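Kitchen corner

The second-floor kitchen at Grevine is back in use after the October repainting. The shelves have been moved to the wall by the window, and the mugs are now on the lower one. Please return mugs there and leave the upper shelf for dry food.

The old microwave was taken away with the rest of the scrap. Its replacement has buttons labeled in Chinese, and several people have asked what they do. Yu-ting Tang has written out the labels in English on a card, which will hang on the side of the cupboard. Until the card is up, ask her or Ka-ming Liu.

A few requests for everyone who heats lunch up here:

Cover soups and sauces. There is a stack of lids in the drawer under the kettle.
No foil, no metal forks, no travel mugs with a steel lining.
Wipe the inside if something spills. Cloths are on the hook by the sink.
If you stop it early, clear the remaining time before you walk away.

The line is longest between noon and 12:30. Some 300 people have badges for this floor, so if you can eat at 11:30 or after one, please do. The kitchen on the ground floor also has a microwave and is usually quiet.
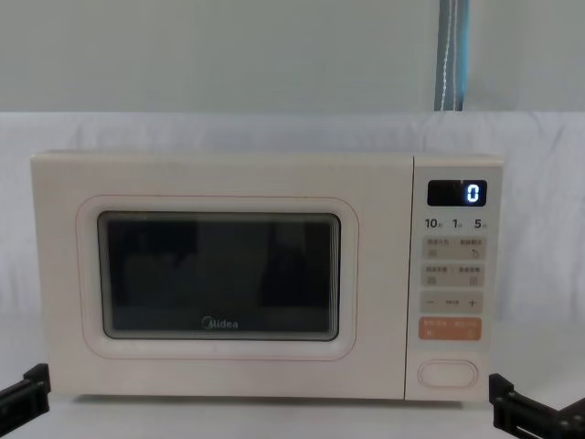

The Midea microwave, with the display and buttons to the right of the door.

Renata Piątek is collecting names for the fridge cleanout. Anything without a name and date on it will be thrown out at 4 p.m. on the last working day of the month. Containers left in the sink will go to the lost property shelf outside room 242.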